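So I finally made it to the Restinia open day, after missing the one in August, and I went straight for the planning software (the snack table could wait!). Urmas Vītola ran our group and let us crowd in behind his monitor.
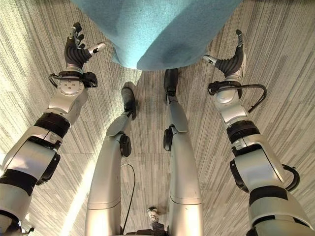 Castix is their whole-body planner, and it replans up to 100 times a second while balance runs in its own loop. I asked how it keeps the arms away from the knees, and Urmas pulled up the collision model, all plain capsules. The cables worried me more – there's one arcing out from each wrist – and he said those just get a fatter capsule, which I kind of loved. Soft stuff like that light blue fabric is harder, because the planner wants a shape and cloth won't keep one.

We got 20 minutes at the log viewer too, and I could've stayed two hours. You scrub back and see every plan it threw out, with the cost next to it. I want that at work!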